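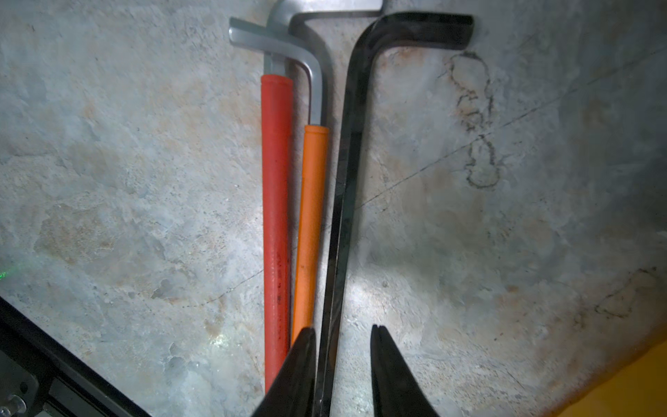
Leokadia Ostrowski asked that the tool check go first on the sheet from now on, before power. Last time it sat on page two and was skipped by both teams.

Kanaan Robotics Club - bench and arm inspection
Date: November 23, 2024
Checked by: Čestmír Mikuš
Arm: Bidura

1. Hand tools
Hex keys out for the session: black, red sleeve, orange sleeve. OK.
Keys back on the rack before the arm is powered for a full run. OK.
Comment: Size markings on some sleeves are hard to read. Try the key in a spare screw before using it on the arm.

2. Power and stop button
Stop button within reach of the operator's chair. OK.
Stop button cuts all joints. OK, tested 3 times.
Power cord clear of the walkway. NOT OK, taped down during the check.
Comment: Tape is a stopgap. We need a proper cord cover before the April meet.

3. Gripper
Finger screws snug. OK.
Fingers open and close without catching. OK.
Grip force set to the club limit. OK.
Comment: Log shows 1,824 open-close cycles. Leokadia wants the finger pads changed at about 200 more. Pads are on order from Brernum.

4. Wrist and cables
Camera bracket tight. OK.
Cable slack at full wrist turn. Marginal.
Comment: It pulls a little at the far end of the turn. Stultach team to add one more clip and sign here when done. Until then keep the wrist at half range.

5. People
Safety glasses on everyone inside the tape line. OK.
Hair tied back, no lanyards. One lanyard taken off at the door.
One person at the keyboard, one at the stop button. OK.
Comment: Swap places between runs, not during.

Result: Pass with limits (items 2 and 4).
Next check: before the first run of the next session, same sheet.

Signed, Č. Mikuš
Seen, L. Ostrowski - please write the cord cover on the shopping list too.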